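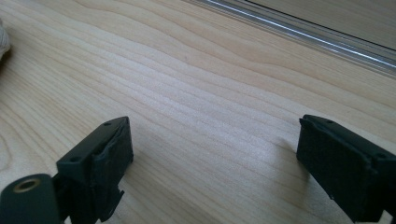 Callis Team Teaches Grippers by Hand, and Finds That Worn Pads Make Good Teachers

CALLIS – Researchers at the Wikholm lab are delighted to share the first results from Brakska, a project that lets people show a robot how to handle everyday things by doing the job themselves with a hand-held gripper. In August the team finished recording 2,007 short demonstrations, and we could not be happier with how they came out!

The tool is a simple one, with two black fingers, a textured pad on the inside of each, and a camera looking down over both. A person picks it up, opens the fingers wide over the tabletop and gets on with folding, sorting or wiping, much as they would at home. Every demonstration starts with the fingers fully open, a small habit that made the recordings far easier to line up afterward.

The surprise came from the pads. The group had planned to replace them after every 249 demonstrations, but lead researcher Illia Symonenko wondered what would happen if one set simply stayed on and was allowed to get scuffed. A robot arm trained on recordings from both fresh and worn pads dropped 37 percent fewer items than one trained on fresh pads alone.

"We were so careful about keeping everything like new," said Symonenko, "and all that time the robot needed to see what an ordinary, slightly tired gripper looks like, the kind it would be using itself."

Yevhen Derkach, who designed the fingers, said he has already stopped apologizing for the scratches.

The recordings were made by 15 people, most of whom had never held a gripper before, and we thank every one of them for their patience. The Stelmakh workshop printed the finger parts. Work on soft items such as cloth continues, and the team will be glad to hear from other labs that would like to try the method.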